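"I kept the tables and gave up the chairs"

Hsiu-ying Cheng came to Tomimstead in January with two suitcases and a box of recipe notebooks which belonged to her grandmother. She is a translator by profession, and she has now finished her first own book, a history of village cooking told through one family. I met her in the reading room above the bakery, at nine in the morning, when the smell from downstairs makes it difficult to speak of anything else than food.

"My grandmother did not write recipes in the way you expect," she says. "She wrote who came to eat, and who did not come. The amounts are missing. There is salt, but how much salt? She thought that everybody knows this."

There are 778 written pages in the notebooks, and Cheng has read them all three times. The first time she was only looking for the dishes. The second time she noticed the prices, and the third time she began to notice the weather. In one wet spring the family ate the same soup for many weeks, and her grandmother wrote only one word each evening: again.

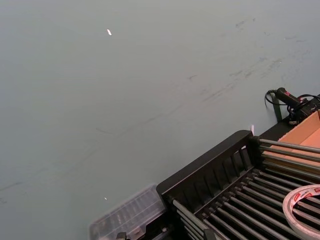

The work went slowly. She had promised her publisher, the small house Drindine, a manuscript of 900 pages, and the editor there asked her kindly to think again. "I was offended for one evening," she says. "Then I slept, and I started to cut."

What went out first were the chapters about restaurants. Cheng had always liked them, but she felt they were written for the people who eat out in cities. The kitchens in the villages remained, with their long tables and their arguments.

I ask her about the title, Mustik. It is the name her grandmother used for a sour plum sauce, and Cheng has never met the word in any dictionary. "Maybe it was a joke between sisters," she says. "I wrote to old neighbors and to one cousin in Lu. They all remember the sauce. The word, they remember differently."

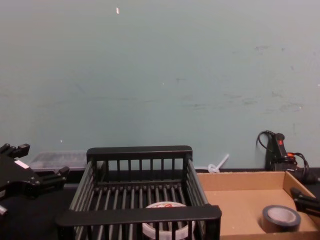 She cooks every dish before she writes about it. Some of them failed, and she has left the failures in the book — also the dumplings that her own daughter refused to eat. She does not believe that a recipe must be always a success to be worth keeping.

Drindine will print 1000 copies. Cheng does not know if this is many or few. She is already translating again, a crime novel this time, and she says it is a rest for her to write down meals which another person has invented.
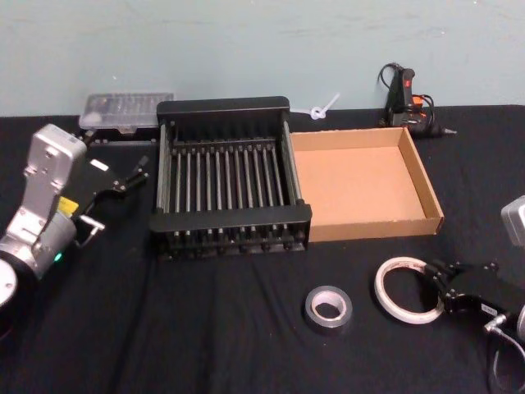 Black cloth on the table, against a pale blue-gray wall.

Before I leave, she asks what I had for breakfast, and she writes down my answer in a notebook of her own.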